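A thread about the dripping faucet in my upstairs bathroom, which I have owned for as long as I have owned the house and which has now beaten me in a fair fight.

It started in August. One drip, then a pause long enough to make you think it was over, then another drip. I lay in bed at 3 a.m. composing a letter to the city of Grisulstead about water pressure. I did not send it. It was a good letter.

My first fix was a washcloth in the sink, so the drip would land quietly. I recommend this to anyone who wants a dripping faucet and a wet washcloth.

My second fix was closing the bathroom door. Also my third.

By week two I was reading about faucets. There are compression faucets, ball faucets, cartridge faucets and ceramic disc faucets, and every article begins by telling you to find out which one you have. The way you find out is by taking it apart. The way you take it apart depends on which one you have.
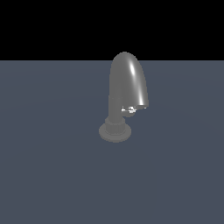

A faucet, minding its own business.

I asked the guy at the hardware store in Wusden. He asked me for the brand. I said silver. He looked at me the way my dentist does.

So I went home and lay on the floor with a flashlight, and under the sink, in letters the size of an ant's lunch, it said Gredex. Progress! Gredex stopped selling in this country before I could drive. Their old customer line now belongs to a company that leases forklifts. Very nice woman. No cartridges.

Shutting off the water is step one of every repair. My shutoff valve had been painted over by at least two previous owners, once in mint green. It turned a quarter inch and then began a drip of its own. I now had the pair.

Main shutoff, then. It's in the crawl space, behind a box marked XMAS / TAXES. I shut off the water to the entire house and went back upstairs feeling like a man who runs a dam.

The handle came off fine. Under the handle there is a nut. I own 16 wrenches, mostly from other people's garage sales, and I would like to tell you about the one size I don't own.

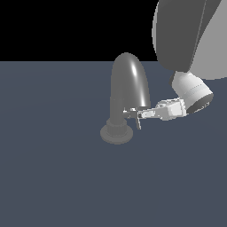 Always with the base. Everything that goes wrong with a faucet goes wrong down low.

Bought the wrench. The nut still wouldn't move. The internet said white vinegar, so I tied a bag of vinegar around it with a hair tie and left it overnight. In the morning the bathroom smelled like a salad and the nut was very clean.

Penetrating oil did it, along with a word I won't type here because my aunt follows this account. The cartridge came out in two pieces. I believe it had been one piece at the factory.

A plumber in Grisulstead quoted me $187 to come look at it. Just to look. I can look at it for free. I've been looking at it since August.

The replacement cartridge came in a pack of eight, because the one seller who still had any would only ship them that way. If you have a Gredex faucet, please get in touch. I have seven for you and I'll throw in the vinegar.

Put it all back together. Turned on the main. Ran upstairs. Silence. I stood there with my hand on the sink like a proud father.

Then I learned that hot and cold were reversed. Apparently the cartridge goes in two ways, and one of them is funny. I took it out, spun it around, put it back in, and lost a little black rubber ring down the drain in the process.

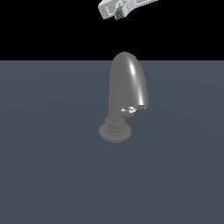
Man-sik Shim replied that I should have closed the drain stopper before touching anything, and that the ring is an O-ring, they're sold in a bag for less than a coffee, and I should grease the new one before it goes in or I'll be back under there by spring.

Fine. Man-sik is right. I closed the stopper on the second attempt, greased the ring, and wrote COLD on my left hand in marker.

My sister Sima came by to see the finished work. She turned it on, turned it off, waited, and said, "Doesn't the tub drip too?"

It does. I've closed the door.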